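3.2 Storage and cooking of the leaf samples

Spinach loses quality quickly after harvest, and most household advice on the subject rests on habit. The second part of the study therefore followed the leaves from purchase to plate under conditions close to those of a home kitchen. All leaves came from a single grower at Valcárcel and were cut in May, before the plants began to bolt. Two cultivars were used, a smooth-leaf type and a semi-savoy type, both sold loose by weight.

Leaves were sorted by hand on arrival. Stems longer than the blade were trimmed, and yellowed or torn leaves were discarded. The remainder was divided into portions of equal weight and assigned at random to one of two storage treatments. In the first, unwashed leaves were placed in a perforated bag with a folded cotton cloth. In the second, leaves were washed in cold water, spun, and placed in a closed box with the same type of cloth. Both groups were held in the lower drawer of a domestic refrigerator set to 5 °C. The drawer was opened once a day to imitate normal use.

Storage ran for 14 days. Portions were removed at fixed intervals, weighed, and scored for wilting, discoloration, and odor. The scoring sheet was adapted from the one used in our earlier work on chard, with the wording for stem firmness changed after a pilot session in which assessors read the term "limp" in different ways. Assessors worked alone and did not see each other's sheets. Scores for odor were recorded before the portion was handled, as bruising released a green note that made older leaves seem fresher than they were.

Three cooking methods were compared. For wilting, leaves were added to a covered pan with only the water clinging to them. For blanching, they were lowered into boiling salted water, lifted out, cooled in ice water, and pressed. For sautéing, they were turned in olive oil over medium heat until collapsed. Pan, burner, and oil were the same throughout. Salt was weighed for each portion and not adjusted to taste. Leaves from the washed group were not washed a second time, while leaves from the unwashed group were rinsed and spun immediately before cooking.

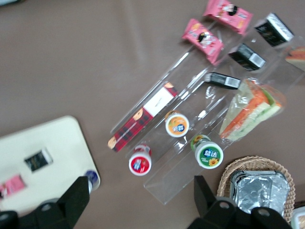

Figure 2. Packaged goods on a clear tiered stand.

Pressing proved to be the least consistent step. A leaf mass squeezed by hand retained a different amount of water depending on who squeezed it, and the difference carried through to the texture scores. From the second cooking session onward, blanched portions were pressed between two plates under a fixed weight. Results from the first session are reported separately and were left out of the comparison between methods. No equivalent correction was needed for the wilted or sautéed portions, which were drained in a sieve without pressure.

Energy use was logged with a plug-in meter connected to the portable burner. The Treteck unit used for this purpose records at fixed intervals and does not resolve short bursts of power, so values for the sauté method, in which the burner cycled on and off, should be read as averages over the full cooking period. Water use was measured by volume before each run. Blanching water was used once and then discarded – a stricter rule than most cooks would follow – so that flavor compounds did not build up between portions.

3.3 Tasting procedure

Cooked portions were served warm in plain white bowls, coded with random numbers. Tasters were adults who reported eating cooked greens at least once a week. Each taster received one portion of every method in balanced order and rated bitterness, sweetness, texture, and overall liking on a line scale. Plain bread and water were provided between portions. Tasters who had used strongly scented soap or eaten within the hour were asked to return for a later session.

Responses were entered in Stastent and checked against the paper sheets by a second person. Marks that fell outside the printed line were treated as missing. Where a taster left more than one scale blank for the same portion, the whole row was removed. Liking scores were compared with a mixed model in which taster was a random effect, and storage treatment, storage time, and cooking method were fixed effects. The interaction between storage time and method was kept in the model whether or not it reached significance, as it was named in the original plan.

Oxalate was not measured. The teeth-coating sensation that many people associate with spinach was instead covered by a single item, "leaves a dry or chalky feel," added at the suggestion of Gaetano Sanna after he reviewed the draft questionnaire. The item showed a wider spread between tasters than any other on the sheet. Blanched portions tended to score lowest on it, which is consistent with soluble compounds passing into the cooking water, but the present design cannot separate that effect from the effect of pressing.

3.4 Deviations from the plan

The plan called for a third cultivar with flat, pointed leaves. The sowing at Trikgate intended to supply it failed in cold soil, and a later sowing would have been harvested in warmer weather than the others. The cultivar was dropped. A frozen product had also been considered as a reference, but chopped leaf could not be scored on the same texture scale and was excluded before tasting began.

The refrigerator drawer warmed briefly on one occasion during the storage trial when the door was left ajar. Portions from both treatments were affected equally and have been retained. The analysis was repeated without them, and the order of the three methods did not change. The data file was closed on 27 Aug 2021, and no scores were altered after that date.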